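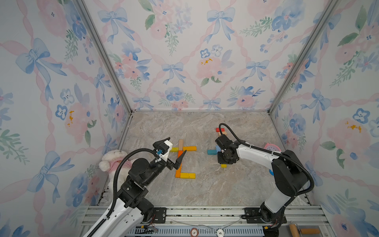

My grandmother papered her hallway in January, in her coat, with the front door propped open because the paste gave her a headache. I was nine and my job was to hold the bottom of each strip and keep quiet. I managed the first part.

I thought about that hallway a lot when I bought my own place in 2020 and found every single wall painted the color of oatmeal. I lasted one winter! Then I went down to Solís, the little decorating store by the bus depot, and came home with an armful of flowery rolls and no idea what I was doing.

Guadalupe Escobedo has been hanging paper for a living since before I could walk, and she laughed at me for a good minute when I called. "You started in the corner, didn't you?" Of course I had. Houses aren't square, she told me, and mine was worse than most. You drop a plumb line, you start from that, and you let the corner be as crooked as it likes.

So off came two strips (they tore, I said some words) and up went the line. The pattern match was the part I'd dreaded, and I did waste a fair bit of paper on it. By the second wall I was humming. By the third I'd run out, and the store had sold the rest of that batch, so there's a patch behind the bookcase that is a slightly different pink. My friend Lenka Holub spotted it before she had her shoes off.

I keep meaning to do the bathroom next. Guadalupe says to prime it first and leave the fan running, and to call her before I cut anything.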